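Week 2 - Reading Survey Claims
Handout to accompany the lecture of 9/27/23

The reading for this week is the Skalto report on sleep and screen use. You will have seen its headline finding quoted: people who put their phones away an hour before bed "sleep better." I would like you to come to class doubting it, and to be able to say why.

Start with who was asked. Skalto sent its form to 464 people on a mailing list run by Futance, a company that sells mattresses. Of those, 121 sent it back. The report gives the first number on page one and the second in a footnote on page 20. Someone who opens a mattress company's email and fills in a form on sleep is already unlike most people you know.

Then look at what was asked. "Do you feel more rested when you avoid screens at night?" tells you what answer is wanted. It also asks people to compare two kinds of night from memory, and memory for sleep is poor. Nothing was measured. There was no diary, no sleep lab, and no second round of questions in February, though the report had promised one.

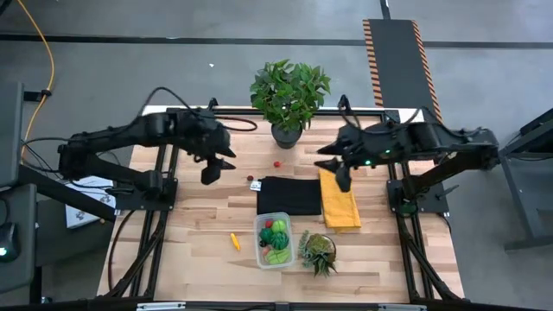

Ishbel Buchanan thinks I am too hard on surveys like this one, and that a weak study still tells you where to look next. Her point is that 121 people did take the trouble to answer, and if most of them say the same thing it would be odd to throw it out. I half agree. It may be a decent reason to run a proper study. It is a bad reason to print advice, and the Skalto report prints four pages of it.

Watch the word "linked." On page 6 screen use is "linked to" poor sleep. By page 9 it "leads to" poor sleep, with no new data in between. People who can't sleep also pick up their phones - the arrow could run either way, or both.

Terms to know: response rate, self-selection, leading question, recall bias, reverse cause.

For next time: read Galbraith, chapter 2, and the short Mowat piece on Grusance (Dougal Mowat is kinder to their methods than I would be). Work out the response rate for the Skalto survey and write one paragraph on whether a higher one would have fixed the problem. Bring a rewritten version of the screen question.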